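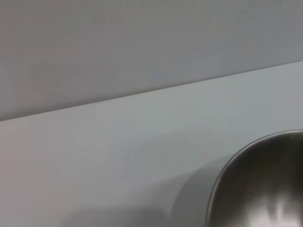
Fig. 1. A gray wall meeting a lighter gray surface.

Drawing 1, handout 4: Values, or why your grays all look the same

Last time we did line, and most of you are sick of line, so let's move on. This week is value, meaning how light or dark a thing is. Forget color for now. Please leave the colored pencils at home, I mean it, I will make sad faces at you.

Look at Fig. 1 for a minute before you read on. Two grays, one a bit darker than the other, and a thin dark line where they meet. Most beginners would draw that line first, good and black, and then fill in both sides with the same scribble. Try going the other way. Put down the two grays, get them to sit right next to each other, and only then decide how much line you still need. Usually it's less than you think.

The value scale

Draw a strip of 12 boxes across your page. Leave the first one bare paper and make the last one as dark as your softest pencil will go. Now fill in the rest so the steps look even. You will run out of room somewhere in the middle -- everybody does, I still do -- and end up with four boxes that are basically the same gray. Do it again. Rostyslav Yatsenko did his five times last year and the fifth one is pinned up by the door if you want to see what even steps look like.

Tips that helped people before you:

Start at both ends and work in.
Squint! Squinting kills the detail and leaves you the big lights and darks.
Layer lightly. Pressing hard early on gives you a shine you can't draw over.
Cut a small hole in a scrap of paper and look at one box at a time through it. Then look at two side by side.

Grays lie

A middle gray next to black looks pale. Put the very same gray next to white paper and it looks like a storm cloud. Painters fuss over this all their lives. Magdolna Gál, who taught me, used to make us cover the whole sheet with a light tone before we were allowed to draw a single thing, just so the white wouldn't boss our eyes around. I hated it then and I'm going to make you do it now (sorry).

The other trap is thinking a flat thing has one flat value. Pick a wall at home and look at it slowly, one side to the other. There is nearly always a drift, lighter toward a window or a lamp. Draw the drift, but keep it softer than you want to. Overdone gradients make everything look like a pipe.

Paper and pencils

Any smooth paper of 100 gsm or more will do. You need an HB, a 2B and a 6B. The Helik pencils in the campus shop are fine and cheap. The Elto ones are nicer in the dark range but they smudge, so put a sheet under your hand.

For next time

1. Two finished value scales, the bad one and the better one. Bring both.
2. One drawing of a corner or edge in your home with no outlines at all, only areas of tone. Half an hour, no more.
3. Read the chapter on light and shadow in the course pack, up to the part about eggs.

Botond Pap has the spare course packs. We're in room 441 again, the one with the bad radiator, so bring a sweater.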